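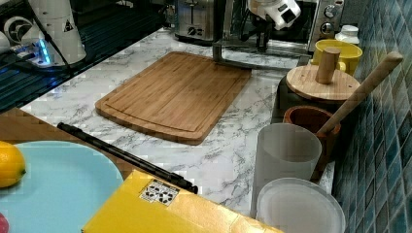 Zeleke asked whether the arms can be left to clear a kitchen counter overnight yet, and whether this ticket should stay open if the answer is still no. Staying open for now. Notes follow.

Ticket 239
Product: Galtimus counter routine, two arms
Status: Open, waiting on vendor
Priority: Normal

Problem as reported: The routine stops partway through putting the cutting board away. The arm reaches the board, closes on the edge, then backs off and reports "no grasp." Other items on the same list go through.

Steps tried

1. Restarted the controller. No change.
2. Ran the calibration again for both arms. It passed. The board step failed on the next run.
3. Slowed the approach to 40 percent. The board was picked up on 2 tries, then the error came back.
4. Raised the grip force one step. The board slid on the counter and the arm stopped on a position fault. Put the force back to default.

Vendor reply, summarized: Clulterik says a thin, flat item lying flush on a hard counter is still a weak spot. They suggest pushing it past the counter edge first and gripping the overhang. That needs the 90 mm clearance setting, which our version does not have.

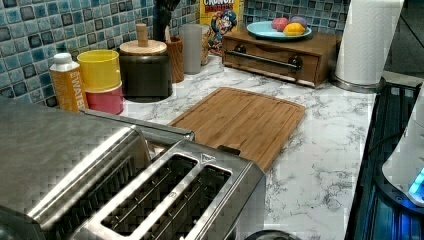
Vurnley

Update, 4:15 p.m. Moved the start position so the board lies flat near the toaster, and tried it from there. Same error. The log shows the grip closing about a finger's width too high, so I don't think the position of the board matters much.

Plates, fruit and canisters are not part of this ticket. If you see a failure on those, open a new one and attach the log.

On the overnight question: no. A person can put this board away in a few seconds, and right now the routine needs someone there to clear the fault. I would use it for daytime trials only.

Next step: Clulterik is sending the September build with the clearance setting. I will install it, run the board step at default speed and post the log here. Please don't change the grip force before then.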